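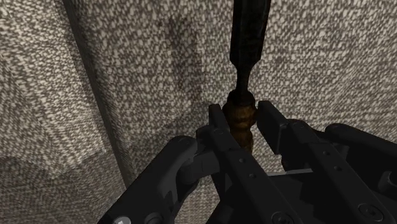
A chisel-like hand tool against woven fabric.

Burkano is a template-based application builder developed by Ostirex. It allows users without programming experience to assemble mobile apps from ready-made screens. The first release, in January, offered 16 templates; the current catalog lists 239.

Projects are stored in a single file and may hold up to 128 screens. Version 2 added offline preview – previously available only through the Shirazi plug-in – and a shared image library.
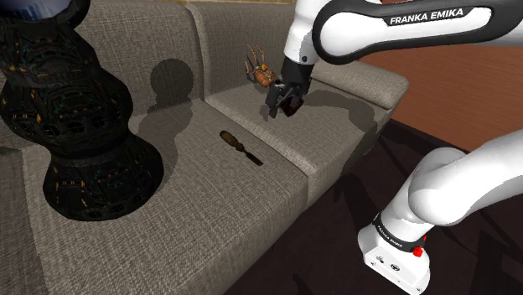
Kofi Opoku has written that the preview remains slow on large projects and that the export menu should be simplified. Ostirex has kept the menu unchanged.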